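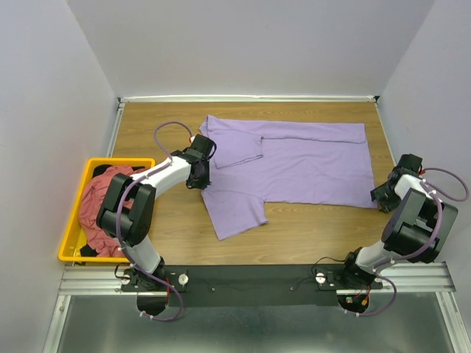
Someone replied to my last post that folding T-shirts is a waste of time, they come out of the drawer wrinkled either way, and a hanger takes two seconds. Fair enough if you have the closet for it. I don't. Thread on how I fold mine.

1/ My closet rod is 32 inches wide and it holds coats, work shirts and one suit. T-shirts go in a dresser. It's an old Karakaya with deep drawers, and the top one sticks when the weather is humid.

2/ The wrinkle part is partly true. Most of the wrinkles I used to get came from leaving the clean load in the bin overnight and folding it the next day. A shirt folded soon after the dryer stops comes out of the drawer fine for me.

3/ Use a table. I folded on the bed for years and the mattress gives, so the sleeves slide around and the fold never lands where you put it. A wooden tabletop has enough grip to hold cotton still.

4/ Bin on the left, half over the edge if the table is short. Shirt to the right of it. If you're left-handed you may want to swap them.

5/ I lay the shirt flat and smooth it from the middle out. Sleeves first. One goes back over the body, like on the lavender one, then the other. Soft creases at that point don't matter much.

6/ After the sleeves, fold each side in toward the center so you have a long strip. Then bring the bottom hem up to just below the collar, and fold once more. Thick shirts I stop one fold early or they won't stay shut.

7/ Check for spots while it's flat. The lavender shirt has a few faint darker ones down near the lower left of the body. Anything like that goes in a separate pile for me before it gets folded. It's easy to miss on a hanger and easy to miss in a ball.

8/ For spots I use the Elus bar soap, cold water, and leave it 24 hours before washing again. I haven't found that scrubbing harder helps. On pale colors it left me with a fuzzy patch once.

9/ Reds and pinks stay together in their own load, and they get the yellow bin. The yellow one is plastic with a raised rim so there's something to grab. I had a cloth hamper before and it fell over every time it was half full.

10/ Small black things always end up in with the reds. I've stopped fighting it. They get pulled out at the table and go in with the darks next time if they need it.

11/ In the drawer I stand the shirts on edge in a row, folded side up. You can see every color without digging. If the row is loose they slump, so I put a shoebox lid at the end to take up the slack.

12/ Somebody asked about folding boards. I had one from Ando, the hinged kind. It works and the stacks look like a store. It's also one more thing to keep behind the door, and I gave it to my sister in May. She likes it.

13/ Long sleeves: same as above, but the sleeve gets folded back on itself so it lies along the side of the body. Otherwise you get a lump at the bottom of the strip.

14/ Things I don't fold at all: socks past pairing them, gym shorts, anything I sleep in. Those go in the bottom drawer however they land.

15/ How long it takes: I put on one side of a record and a normal load is done before I have to flip it. Towels add to that. Towels are a different thread.

16/ To the person who uses hangers, what do you do about the shoulder bumps? The laundromat on Brirkmont had those wide felt hangers and they seemed better than wire, but they take up more rod. Asking for the work shirts.

17/ Adding one I forgot. Do the buttoned and printed shirts inside out in the dryer and turn them at the table before you lay them flat. I keep doing it the other way around and having to start over.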